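Wikotari Kiiskinen Stovetop Kettle: One Year In

I should say right at the start that I am a tea person, and that I have been a tea person since I was tall enough to see over my grandmother's counter. So when I tell you that I spent most of a winter thinking about which kettle to buy, please understand this was a pleasure and not a chore. My old electric one had started clicking off before it got to a boil, then clicking on again by itself in the evening, and my husband said (kindly) that it had to go before it took the house with it.

I wanted a stovetop kettle this time. I missed the whistle! The Kiiskinen, from Wikotari, was recommended to me by my friend Ute Kröger, who had bought hers the year before and brought it up at nearly every lunch we had. I ordered mine from Prikorness, the kitchen store over by the old post office, and they had it waiting at the counter in 5 days.

First impressions were good. It is a handsome, round-shouldered thing with a wide base and a short spout, and it's heavier than I had imagined from the catalog. The handle is fixed upright, with a wooden grip shaped so that your fingers fall into place along the underside. The lid is snug. A little too snug for the first couple of weeks, if I'm being fair, and I had to hold the kettle still with a dish towel and wiggle it free. It has loosened up nicely and now it lifts off with one hand.

As for how it boils: on my gas range, on the big front burner, a full kettle takes longer than the electric one did and I have made my peace with that. I put it on, I feed the cat, I find my glasses, and by then it's starting to murmur. If you are the sort who needs coffee in hand before you can speak to anyone, you may feel differently. A half-full kettle is much quicker, and half is plenty for the two of us. 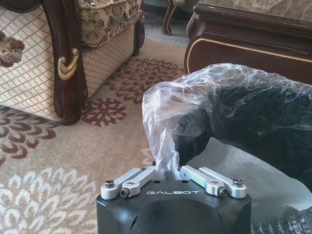

The whistle starts low, almost like somebody humming in the next room, and climbs to a good clear note that I can hear from the back porch with the door shut. It is not a shriek. My sister's kettle shrieks, and I have seen grown people jump out of their chairs at her house. You flip the whistle cap up with a small lever by the handle, and my one real complaint is about that lever. It sits a touch too close to the spout, so if you have big hands, or if you're careless like me first thing in the morning, you get a puff of steam across the knuckles. I've learned to come at it from behind. My husband just uses an oven mitt and looks at me as if this should have been obvious.

Pouring is where I fell in love with it. The stream comes out narrow and steady, and it stops when you want it to stop, with no dribble running down the front and onto the stove. I use it for my pot of black tea in the morning, for the hot water bottle in January, and for oatmeal when the grandchildren stay over. It pours just as well nearly empty as it does full, and you would be surprised how many kettles can't manage that. My mother had one you practically had to stand on its head.

Now, cleaning. We have hard water here and any kettle I own gets a chalky ring inside. The opening on this one is wide enough that I can get my whole hand in with a cloth, and a splash of white vinegar, left to sit while I do the breakfast dishes, takes care of the rest. The outside shows fingerprints. If you mind fingerprints, get the enamel version, the Iltus, which comes in a lovely dark green and a yellow I wasn't so sure about. I nearly bought the green one. Detlef Pfeiffer at the store talked me out of it, on the grounds that I drop things, and I'm sorry to say he has known me long enough to bring that up.

I did drop it once, back in September, onto the kitchen tile. There's a shallow dent near the base on one side and it sits as flat on the burner as ever. The wood grip has darkened a bit where my hand goes and I rub in a little mineral oil when I think of it, which is not often.

It costs more than I have ever paid for a kettle, and I did go home and sleep on it. If yours is working fine, I'd say keep it and be happy. But if you're shopping anyway, and you like a whistle, and you can live with slightly warm knuckles until you get the knack of that lever, I would buy this one again tomorrow. I've already told my daughter I know what she's getting for her new apartment, so she can stop looking at the electric ones.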